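## 4. Recording with the hand-held grippers

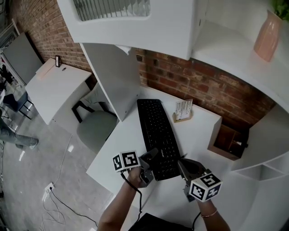

The Clomska paper says anyone can record usable episodes after two minutes of practice. We could not reproduce that. Plan on a full session per person before you keep anything, and read the notes below before trusting the numbers.

1. Check that each marker cube is tight on its gripper. A cube that turns under your thumb will ruin the pose track, and the software won't complain.
2. Run both cables back past your wrists. Leave enough slack to reach the far side of the desk.
3. Hold both grippers still over the desk and start the recorder. Wait for the tone.
4. Do the task at half your normal speed. For the keyboard task, close on the edges and stay off the keys.
5. Return to the start pose, hold, and stop the recorder.
6. Replay the track before the next episode. Delete it if either cube drops out while a jaw is closed.

> **Caution:** Do not turn on "auto-repair" in Namby. It fills gaps with a smooth path, and the policy then learns motion that no hand made.

### Notes on the reported result

Of the 1296 episodes in the Garar set, 603 passed our replay check. The published success rate was computed on all of them. Shivam Saxena reran the training on the passing episodes alone and got a policy that looked better on the desk it was trained on. We have not tested it on a second desk, so please don't quote it as general.

Meinrad Widmer thinks the dropouts come from lighting. Maybe. His February test changed the lamps and the exposure setting together, so it can't tell us which one mattered. Until somebody repeats it with one change at a time, leave exposure locked and write down which lamps were on.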